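家庭与共享工坊自动化制作 课程讲义
第4讲 手持夹爪:连杆、指面与抓取练习

授课:Padmavathi Pai
工坊助教:Nkrumah Ackah
地点:Lolungate 共享工坊

一、本讲内容

上一讲我们讲了舵机和电源,本讲讲夹爪本身。中文不是我的母语,讲义里如果有用词不准确的地方,请在课上告诉我,下一版我会改正。

学完本讲,你应该会做下面的事情:能画出两指夹爪的连杆简图;能检查左右两边的运动是否对称;能为一个薄而轻的物体选择合适的夹持位置;能按照固定的格式写一份抓取记录。

二、连杆的基本结构

我们使用的是对称的四杆机构。每一边有一根内杆和一根外杆,两根杆的上端用销轴连接到手指座上。如果内杆和外杆长度相等,并且两端销轴的距离也相等,那么它们和手指座、机架一起组成平行四边形。手指张开和闭合时,指面的方向保持不变,只有位置在改变。

请注意,手指座走的路线是一段圆弧,所以指尖在闭合的过程中会稍微向前或者向后移动。初学者常常忘记这一点,把夹爪对准了物体,闭合以后指尖却碰到桌面。解决的方法是先空夹一次,记住指尖在闭合位置的高度,然后再去夹物体。

装配时销轴不要拧得太紧。Kandasamy 套件的说明书要求“无间隙”,我的看法是,在我们的条件下应该留一点点间隙,使杆能够靠自己的重量落下。如果杆停在半空不动,就把螺母退四分之一圈,再试一次。

三、夹持小包装食品

小包装食品是很好的练习物体。它很轻,外面的薄膜滑,里面的东西形状不规则,夹得太用力会压碎。练习的时候,请把夹爪的中线对准包装的中线,两指同时接触,然后慢慢加力。

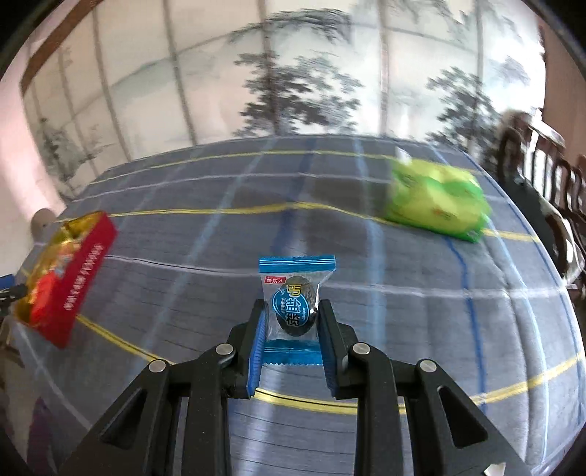
图1 两指竖直夹持单个小包装,蓝色带纹指面向内。

图1中可以看到四个银色的圆形销轴,每边一个在内、一个在外,请和第二节的简图对照。外侧的臂上有三角形的凹槽。自己设计外臂的同学也可以开类似的槽,减轻重量,但是槽的角要做成圆角,尖角的地方容易开裂。

关于指面:带横纹的软垫比光滑的硬面更适合薄膜包装。Stirkel 胶垫的背胶需要压住静置一个晚上才牢固。着急的同学常常当天就使用,结果胶垫向下滑,两边高度不一样,夹起来的物体就会歪。更换胶垫的时候请左右一起换,不要只换一边。

四、检查对称性

1. 把夹爪完全张开,用尺子量左指尖到中线的距离,再量右指尖到中线的距离。
2. 闭合到一半,重复测量。
3. 完全闭合,看两个指面是不是从上到下都接触。
4. 如果只有上端接触,先检查内杆的销轴;如果只有下端接触,先检查胶垫有没有贴歪。

控制板的开合读数也要一起记下来。Sharada Gounder 那一台完全张开时读数是2359,完全闭合时是709。你们的数值会不同,这没有关系,重要的是每次开机以后两个端点能够重复。如果端点每次都在变,多半是编码器的磁铁松了,请找 Nkrumah 拿胶水。

五、桌面布置与操作顺序

布置桌面的目的,是让每一次抓取都有清楚的起点和终点。起点是散放的物体,终点是一个容器,容器的开口要足够大,手指伸进去以后还能张开。参考图2:红色外壁、金色内壁的方形铁盒敞开放在左边,里面是空的,各种小包装散放在桌子中间,这样的分区就很清楚。铁盒的内壁反光,如果你的程序用颜色来找物体,请先在盒底铺一张不反光的纸。散放的时候,物体之间可以有少量接触或者重叠,全部分开摆放就太容易了,学不到处理遮挡的办法。两个人共用一张桌子时,一个人在夹,另一个人的夹爪请保持张开,停在桌边等待。

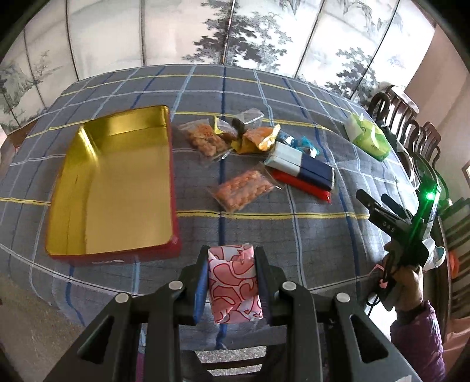 图案复杂的桌布会给视觉程序增加困难,这个问题我们在 Posley 小组的作业里已经讨论过。他们的第一版程序把桌布的条纹当成了物体的边缘,后来 Jagadeesh Suvarna 加了一步背景相减,误检才少了很多。格子桌布上有黄、白、浅蓝和深蓝几种颜色的条纹,而有的包装本身也是深蓝和白色,只靠颜色阈值很难分开。我建议不要换桌布,保留这个困难,在程序里解决它。

六、记录格式

每组完成200次抓取,可以分几天做。每次记录:物体名称、夹持方向(竖直或者平放)、结果(成功、滑落、没有夹到)、备注。滑落的时候,请写明是提起时滑落,还是移动时滑落,这两种情况的原因常常不一样。包装破了也要记录,破的包装不再使用。

七、作业

甲:画出你自己夹爪的连杆简图,标出每根杆的长度和销轴的位置。
乙:把外杆加长一点,内杆不变,画出闭合时指面的方向,并用一段话说明为什么会这样。
丙:交抓取记录,由 Sorcha Cairns 统一收,五月底以前交给她。文件名请写组名,不要写“最终版”。

下一讲需要带自己的控制板和数据线。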